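Review: Ladar wrist camera and gripper kit, with the Even kitchen simulator

I bought the Ladar kit in January for an arm I have been building on a bench in our shared workshop. The arm is homemade, with printed links on an aluminum base, and until this year it had a plain servo claw that I had to aim by eye. I wanted a parallel gripper with a camera behind it, and a way to test motion code without breaking anything. Ladar sells the hardware. Even is the simulator that comes with it on a one-year license. I have used both long enough to have an opinion.

What you get: the gripper body, 2 fingers with replaceable pads, the camera bracket, a controller board, a cable set and a card with a download code. The power supply is sold separately. I paid 378 dollars, and the supply came from Dutulero, who also sell spare pads.

Assembly took me an evening. The screws are bagged by step and the holes lined up. The one bad spot is the cable channel on the back of the body, which is too tight for the connector if you mount the board first. The manual has you mount the board first. Do it the other way around, or you will be taking it off again as I did.

The controller talks over USB and showed up on my Linux laptop without extra drivers. Position commands are repeatable enough for kitchen-sized objects. Force control is coarse. The setting goes from 0 to 200 with no units given, and anything under 30 does nothing on mine. I settled on 60 for pot handles and left it there.

Most of my hours have gone into Even. It loads a model of the same gripper and shows you the view from the wrist camera, so a script can be tried on screen before it goes to the real arm. The kitchen set is the one I use most, as my project is moving a pot from the stove to the counter.
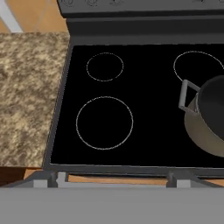
Wrist view in Even, kitchen set. Fingers open, pot on the right side of the cooktop.

The rendering is good enough for the work. Burner rings and the loop handle on the pot are easy to make out, and the granite counter is a little blurred at this distance. Lighting is flat by default, and you will want to change that before you train any kind of detector on it. My first one did well in the simulator and poorly on the bench, where there is a window on one side. After I turned on random lighting and rendered 2000 fresh views, the results on the bench were usable.

Camera position matters more than I expected. The palm and fingers take up the lower part of the view, and a pot toward the side is easily cropped. I added a step that turns the wrist until the handle is near the center before the arm moves in. The stock demo script skips this.

Contact is the weak part. Thin handles sometimes slide through the pads in Even when the fingers close fast. Slowing the close command fixes it, at the cost of a longer run. Thái, the add-on physics pack, is supposed to handle this better, but it costs extra and I have not tried it.

Updates have been steady. The July 2024 release fixed a crash when switching kitchens and broke my saved camera presets, so export those first.

Good: solid gripper, clean USB control, simulator matches the hardware closely.
Bad: cable channel, unlabeled force scale, thin handles in Even, no power supply in the box.

I would buy the gripper again. I will renew the Even license for another year if the price stays where it is – the hardware works without it, but I would be back to testing on real pots.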